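In praise of two tables pushed together

By Gianni Sanna

I have been told more than once that what a shared workroom needs is one really big table. I used to nod along. Then we spent a winter at Patumus with exactly that, a great slab of a thing that took four of us to shift, and I've been a two-table person ever since!

Two tables of the same height, shoved together with the back one against the wall, give you all the width and depth you could want, and they also give you a line. That line is what I love. The far side is for things that are staying put: the box, the basket, whatever came in with you and has no job at the moment. The near side is for what you are working on. You don't have to measure it out or stick tape down, it's already there in the gap between the tops, and after a day or so your hands know it without you looking.

At Gullano the tops are a pale creamy colour, and I'd argue for that too. Dark tops look lovely in a catalogue but you lose every small screw you put down on them. On a pale top a wooden frame with a dark middle stands out beautifully, and you can see its edges properly before you start fussing over whether it's straight.

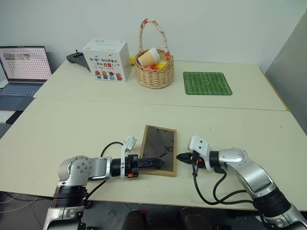
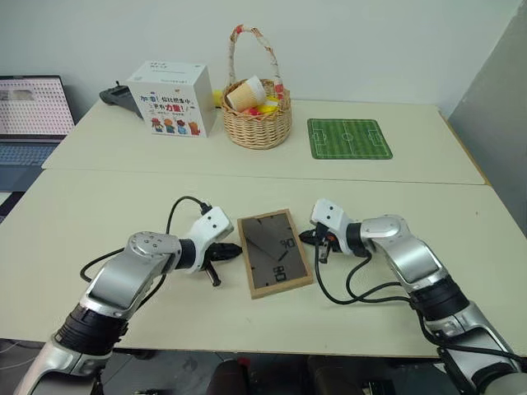
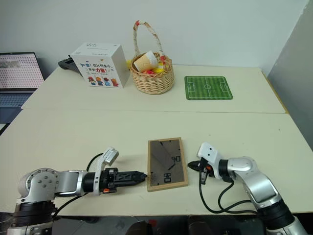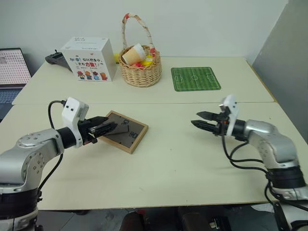
But what about the join?

Dario Dal Bello, who has put up with my views on furniture for 16 years, says the join is the whole trouble. Crumbs get in it, pencils roll into it, and if one table has a short leg you get a lip that catches everything you slide across. He's right about the lip. I once folded up a bit of card and wedged it under a leg, and that cured it for good, so I can't take it too seriously as an argument.

The crumbs I'll give him. Pull the tables apart every now and then and run a cloth down both edges. It takes 2 minutes (try getting behind the big slab in that time) and you nearly always find a pencil, so you come out ahead.

His better point is about flat things. Anything with a glass front wants to lie on one surface, fully supported, and a seam under the middle of it would make me nervous as well. So don't put it there! Lay it on the near table with a bit of room on every side and leave the join to the back. A decent-sized front table has plenty of space for a framed piece, even one sitting at a bit of an angle.

Keep the back row modest

I do have one rule, and I'm fierce about it. The back table isn't a shelf. A box and a basket, fine, and I'm especially fond of a basket with a tall handle, because you can lift the lot away with one hand when you want to wipe down. But once things start getting stacked you've built a wall in front of your wall, and you'll be leaning over it for ever.

Dario still wants the slab back. He's welcome to come and carry it.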